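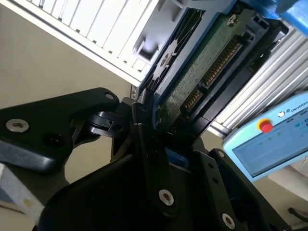 wgroen
If the blue carrier wraps the edges like that, you have to look at what holds the drive in before you order anything. Some of those caddies use pins that sit in the side holes and some use screws, and the two kinds don't always swap. What chassis is it going into?

femke_p
Posted September 14, 2023

It's going into a used Demance tower I bought for the office. Five bays, hot swap, all of them with blue carriers. Four carriers came with the machine and one was missing, so the seller threw in a carrier from another unit. The odd one goes in most of the way and then stops. The latch won't close over it. I've tried it in every bay and it does the same thing in each of them.

The drives are ordinary 3.5 inch SATA, all the same model, bought together. They work fine on a desk with a cable. So I'm fairly sure it's the carrier and not the drive, but I'd like to know what to check before I bend something.

wgroen
Take the drive out of the odd carrier, put the empty carrier in the bay and see if it latches. Then do the same with one of the good ones. If the odd one latches empty, then the drive is sitting too far back in it and the connector is meeting the backplane too early. If it doesn't latch empty, the carrier is wrong for the chassis and you can stop there.

Juvitz_bay
I'd add one thing. Look at the connector on the drive with a flashlight before you try it again. The long run of contacts is power and the shorter one is data, with a little key between them. If the drive has been pushed in crooked a few times, the black plastic under the contacts is what cracks first. Once the tongue under the data side is gone the drive can still spin up and not be seen by anything. People send drives back as dead when it's only that piece of plastic.

femke_p
Looked at the connector. No cracks that I can see, and the contacts are all straight. There's a faint scuff on one corner of the housing but I can't say whether it was there when I bought it.

Empty carrier test: the odd one does latch when it's empty. So do the four good ones.

wgroen
Then it's the position of the drive in the carrier. Put the odd one and a good one side by side, drives in, board side up, and compare how far the connector end is from the back edge of the carrier. I expect the odd one sticks out more.

Nour Smadi
Just a caution about laying them board side up. Put something under them. I use the foam the drives were packed in. People put them straight down on a steel workbench with screws and clippings all over it, then turn them over and do the board side, and a clipping gets under the board where you'll never find it. I worked two years at a repair counter and we saw it more than you'd think.

Also don't touch the screws on the green board. Every so often somebody takes those for the mounting screws, since they're small and silver and they're right there. They hold the board to the drive. The mounting holes are in the metal casting, on the long sides and on the bottom face.

konrad.a
That second point is worth repeating. I had a customer who took out two board screws trying to get a drive out of a caddy, and then put them back very tight. The board was bowed after that and the drive dropped off the bus whenever it warmed up. We loosened the screws and snugged them evenly, and it ran, but I copied everything off it the same evening.

femke_p
Side by side now. You're right, the odd one sticks out more. The connector end is farther back by a bit less than the thickness of a coin. I didn't have calipers handy.

The good carriers have screws through the sides. The odd one has a fitting in the side that looks more like a stud with a round head, and it doesn't come out with a screwdriver.

wgroen
That will be a snap-in pin. You spread the side rail a little, away from the drive, and the pin comes out of the hole. The plastic is meant to flex. Do it at the front end first, then the back.

konrad.a
I disagree with "meant to flex" on an old one. When these have been in a warm server closet for years the plastic gets stiff, and the rail snaps right behind the vents where it's thinnest. I've broken two that way. Let it come up to room temperature if it's been in a cold car, go slow, and don't pull on the vented part at the front. Hold it by the rail.

wgroen
I've done hundreds and never broken one, but fine, go slow. No harm in it.

konrad.a
You've done hundreds of new ones, I'd guess. I get the ones that come out of dentists' offices after they've been forgotten for a decade.

Juvitz_bay
You're both describing the same procedure, so she can just do it. Front pin first, back pin second, hold the rail.

Femke, before you put the drive back, check whether the odd carrier has two sets of positions. A lot of the old ones were made so the same tray could take a SATA drive directly or a drive with an adapter board behind it. There are two sets of holes or two sets of studs. If the drive went in using the wrong set, it will sit back by just about what you describe, or forward by the same amount.

femke_p
There are two sets! The pins are in the rear ones. I see a second pair of empty holes toward the front of the tray, and there's a letter molded next to each, an S and an A. I had taken those for mold marks.

Juvitz_bay
S for SATA direct, A for adapter on most of the ones I've handled. Move the pins to S.

Els Van Rooij
Can I ask a question in the middle of this? I have the Ulura version of this chassis with 11 bays, and all my carriers use screws. Are the screws anything special? I've lost several and the hardware store ones I bought seem to sit proud of the rail.

konrad.a
They should be flat head, countersunk. The usual drive thread is 6-32 for a 3.5 inch drive and M3 for a 2.5 inch drive, and those two look alike enough to fool you. If you bought pan head screws they'll stand out past the rail and rub the side of the bay. They may go in fine and then take some force to get out, and that's how handles get broken.

Length matters too. A long screw in the side of a drive can go in too far. Match what you have left. If you still have one original, take it with you to the store and hold it next to the new one.

Els Van Rooij
Pan head, yes. That explains it. I have one tray that I have to pull on with both hands.

Nour Smadi
Don't pull harder. Take the tray above or below it out if you can, and see if there's room to press the rail inward with a thin plastic tool while you draw the tray out. A guitar pick works. An old store card works.

wgroen
And shut it down first if there's anything on it you care about. Hot swap is for a tray that slides. A tray that jerks is another matter.

Els Van Rooij
It's at the office and I'm not there until next month, but I'll order the right screws now. Wouters has bags of 616 mixed drive screws, but I only want the flat ones. Does anyone sell them separately?

konrad.a
The mixed bag is mostly case screws and fan screws, you'd be sorting for an hour. Any fastener supplier will sell 6-32 flat head by the small bag. Ask for the undercut head if they have it. The rails on these are thin and a full-depth head can bottom out on the drive before it's flush.

femke_p
Back again. Pins moved to S, and it took a while. I did get nervous about the rail and warmed the tray on the radiator for a few minutes first (without the drive). Nothing broke. The back pin on the left was much tighter than the others.

The connector now lines up with the ones in the good carriers when I lay them next to each other. It went in and the latch closed. I didn't have to lean on it.

wgroen
Good. Does the machine see it?

femke_p
It sees all five. The light on the odd tray is dimmer than the others and a bit off to one side, but it's lit.

Juvitz_bay
The light pipe in that tray is probably a different shape. Doesn't matter for anything.

Nour Smadi
Before you put real data on it I'd run a long self-test on that one drive. You pushed it against the backplane in every bay with the connector too far back. It looked fine with a flashlight, but a full surface test also moves a lot of data through that connector, and if the link is marginal you'll see the CRC error count go up. Write down the count before and after.

konrad.a
The self-test runs inside the drive, it doesn't move data over the cable. It won't exercise the connector at all. If you want to test the link you have to read the whole drive from the host, or write to it and read it back.

Nour Smadi
You're right, I put two things together there. Do both, then. The self-test for the drive, and a full read from the host for the connector. The CRC count is the one to watch for the second.

femke_p
CRC count is 2 right now on that drive and 0 on the others. Is that already bad?

konrad.a
No. The counter never goes back down, so those two could be from the first time you had it on a desk cable. It's only bad if it climbs. Write down 2 and start the full read.

femke_p
Started. It says nearly 11 hours. I'll leave it on overnight.

wgroen
While it runs, put a piece of tape on the front of that tray and write on it that it has two pin positions. Whoever changes that drive in a few years won't have read this.

Juvitz_bay
Put the tape inside the handle, not over the vents.

femke_p
Taped inside the handle. It says "pins in S."

femke_p
The read finished with no errors. CRC count is still 2. I started the long self-test after that and it has passed too. Building the array this afternoon.

Els, if you end up with spare carriers from yours when you sort out the screws, I'd buy one with the side screws, so they'd all match. No hurry.

Els Van Rooij
I have one with a cracked latch and one good spare. The good one is yours if it's the same width. Mine measure across the outside of the rails, so tell me how you measured and I'll check when I'm back at the office in November.

femke_p
Outside of the rails is fine. I'll borrow calipers and send you the number.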